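Entrevista con Trí Phan, responsable de formación lingüística de la Fundación Ekmont

La Fundación Ekmont publica con esta entrevista la cuarta entrega de su serie dedicada a los profesionales que trabajan en la acogida de personas recién llegadas. En esta ocasión, el Boletín ha conversado con Trí Phan, responsable de formación lingüística de la entidad desde enero, y con Cường Tạ, coordinador del programa Samir de español para la vida cotidiana. El encuentro tuvo lugar en la sede de la calle Pundeck, poco antes del cierre del curso.

Trí Phan llegó a la enseñanza de idiomas desde la traducción jurídica. Durante años revisó contratos de arrendamiento, poderes notariales y expedientes de homologación para el gabinete Cutstead, una firma especializada en documentación para residentes extranjeros. De aquella etapa conserva, según explica, una cierta desconfianza hacia los manuales. «Yo veía todos los días a personas que habían aprobado un examen de nivel intermedio y que no podían leer la carta de su comunidad de vecinos. Tenían vocabulario suficiente. Les faltaba saber qué clase de texto tenían delante y qué se esperaba que hicieran con él».

Esa observación está en el origen del programa Samir, que la Fundación puso en marcha como experiencia reducida y que este curso ha contado con 962 alumnos matriculados en sus distintos turnos. El programa no sustituye a la enseñanza reglada ni expide certificados oficiales. Su objeto es acompañar al alumno en los textos y las conversaciones que encuentra fuera del aula: la farmacia, el centro de salud, la secretaría del colegio, la entidad bancaria, el comercio de barrio.

«Al principio nos reprochaban que aquello era poco ambicioso», recuerda Phan. «Se nos decía que enseñar a pedir cita no era enseñar una lengua. Yo respondía que pedir cita por teléfono, con un interlocutor que habla deprisa y que no repite, es una de las tareas más difíciles que existen para un principiante. Hay alumnos que leen novelas y siguen delegando las llamadas en sus hijos».

La delegación en los hijos es uno de los asuntos que más preocupan al equipo. Cường Tạ, que coordina los grupos de adultos, la conoce de primera mano. «Yo fui ese hijo», afirma. «Con once años traduje a mi madre una conversación con el dentista. Hice lo que pude, y me inventé la mitad. En una familia eso altera muchas cosas: quién decide, quién sabe, quién tiene que dar explicaciones. Cuando una madre de nuestro grupo vuelve de una tutoría a la que ha ido sola, para nosotros el curso ya está justificado».

Las clases se organizan en módulos de 70 horas. Cada módulo reserva una parte de las sesiones para salidas, que el equipo denomina prácticas de entorno. Los alumnos acuden con el profesor a una oficina de correos, a una biblioteca o a un mercado, con una tarea concreta que deben resolver en español. Después, en el aula, se comenta lo ocurrido. Phan insiste en que el comentario posterior es la parte esencial del ejercicio. «En la calle uno sobrevive como puede, con gestos, con una sonrisa, señalando. Es legítimo. Pero al volver hay que preguntarse qué palabra faltó, y buscarla entre todos».

El comercio de alimentación ocupa un lugar destacado en el segundo módulo. La razón, según el equipo, es que la compra combina lectura y conversación en proporciones que el profesor puede graduar. El alumno empieza por leer una lista breve, pasa a las ofertas y a las condiciones de devolución, y termina preguntando a un empleado por un artículo que no encuentra.

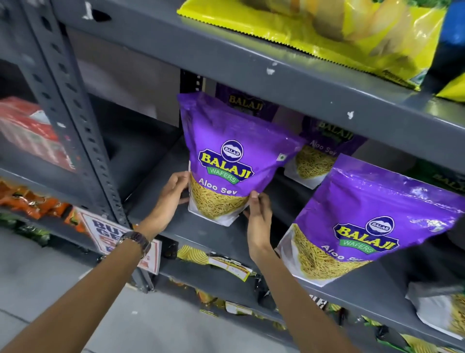

Preguntado por la presencia de las lenguas de origen en el aula, Phan se muestra partidario de darles entrada sin reservas. «Durante mucho tiempo se pensó que cada minuto en la lengua materna era un minuto perdido. Nuestra experiencia no lo confirma. Cuando una alumna explica a sus compañeros cómo se llama en su casa un plato, una fiesta o un parentesco, está haciendo un esfuerzo expositivo enorme, y lo hace en español. Tiene algo que contar y quiere que se la entienda bien».

De esa convicción nació el glosario colectivo del programa, que los propios alumnos redactan y corrigen. Reúne 1801 entradas, ordenadas por situaciones y no por orden alfabético, con una definición breve, una frase de uso y una observación sobre el registro. Tạ, que se ocupa de la revisión, defiende la última columna frente a quienes la consideran superflua. «El alumno aprende pronto la palabra "oiga". Lo que tarda en aprender es cuándo resulta cortés y cuándo resulta brusca. Eso no lo resuelve un diccionario bilingüe».

El tratamiento de usted ha sido, precisamente, objeto de largas deliberaciones entre los docentes. El equipo acordó enseñarlo desde la primera sesión, a pesar de su retroceso en el uso cotidiano. Phan lo considera una cuestión de seguridad para el hablante. «Quien usa usted de más puede parecer anticuado. Quien tutea donde no debe puede encontrarse con una mala cara y no entender el motivo. Preferimos que nuestros alumnos empiecen por lo primero y vayan soltando la mano».

La conversación se detiene después en las dificultades. Ambos coinciden en señalar los horarios. Una parte considerable de los matriculados trabaja en hostelería, en limpieza o en cuidados, con turnos que cambian de una semana a otra. La Fundación ha habilitado ocho grupos con asistencia rotatoria, en los que una misma sesión se imparte por la mañana y por la noche. La medida ha reducido los abandonos, aunque exige a los profesores una coordinación que Tạ califica de exigente. «Si por la mañana el grupo se entretiene con los pronombres, por la noche hay que saberlo. Llevamos un cuaderno común, en papel. Probamos con una aplicación y la dejamos».

La segunda dificultad es la heterogeneidad de los grupos. En un mismo turno pueden coincidir una ingeniera, un jubilado que apenas fue a la escuela y un joven que aprendió el idioma viendo partidos de fútbol. Phan no es partidario de separarlos siempre. «En gramática conviene hacerlo. En las prácticas de entorno, no. El joven entiende al tendero y la ingeniera entiende el impreso. Se necesitan, y eso se nota en cómo se tratan».

En cuanto al próximo curso, el equipo prevé ampliar el módulo sanitario e incorporar sesiones sobre contratos de suministro, una petición reiterada en las encuestas. Phan, que revisará personalmente esos materiales, reconoce que vuelve así a los textos de su antiguo oficio. «Las facturas de la luz siguen siendo tan oscuras como cuando yo empecé. He pedido a mis compañeros que traigan las suyas, para ver si las entendemos nosotros».

El plazo de inscripción en los grupos de otoño está abierto en la secretaría de la Fundación, en horario de mañana. No se requiere prueba de nivel previa. Las personas interesadas en colaborar en la revisión del glosario pueden dirigirse a la coordinación del programa Samir.

Boletín de la Fundación Ekmont, 2024-07-29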